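4.2 Condition of returned equipment

Of the 153 households that answered the second questionnaire, 56 agreed to hand over at least one item they no longer used. Collection took place in March from two drop-off points, the Nonerico community centre and the hardware co-op in Wurnton. Items were weighed at the counter, given a number and stored until they could be opened. Phones and tablets were set aside for a later paper, as their batteries had to be handled under different rules.

Desktop computers made up the largest share of the material by weight, although householders named them less often than phones when asked what they had at home. We think this is a matter of where things are kept. A phone in a kitchen drawer is seen every day, while a tower under the stairs is forgotten until someone moves house. Several respondents wrote that they had paid to move a computer they had not switched on in years.

The reasons given for keeping old computers followed the pattern reported in our pilot work. Worry about personal files came first, followed by the belief that the machine still had some value. Distance to a depot mattered less than we expected in Wurnton, where most people already drive to the transfer station with garden waste. It mattered a good deal more in Nonerico, where the nearest depot had closed the previous winter and the notice on its gate gave no other address.

We recorded whether each computer could be opened with ordinary tools and whether the main board, processor and memory could be reached without cutting or breaking any part of the case. Figure 2 shows the kind of hardware involved.
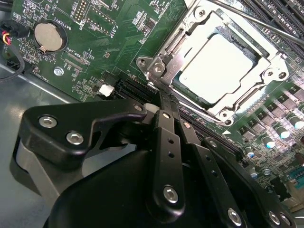
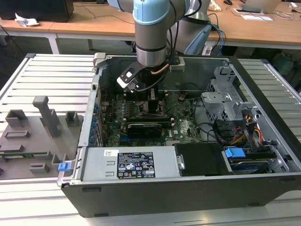
Figure 2. Computer hardware with the main board exposed.

Rosaura Villca, reading an early draft, objected that ease of opening tells us little about whether a part will be used again. In her view the local resale price decides the matter, and a board that comes out in a minute will still go to the shredder if no shop wants it. Her comment led us to add the price survey described in section 4.3, and we have kept the two measures apart in the tables.

We also changed the wording of question nine. The first version asked whether the respondent would "recycle" an old computer, and a number of people took this to include giving it to a relative. The later version lists gift, sale, depot and kerbside rubbish as separate answers. Replies collected under the first wording are left out of Table 5.

One limit should be noted. Both drop-off points offered a $2 voucher for each item, paid from a fund capped at $900. The fund ran out before the end of the collection period at the Wurnton site, and deliveries there slowed in the final days. We can't say how much of the drop was due to the voucher and how much to the school holidays, which began in the same week. The Nonerico figures were not affected and are used on their own wherever the timing of returns is discussed.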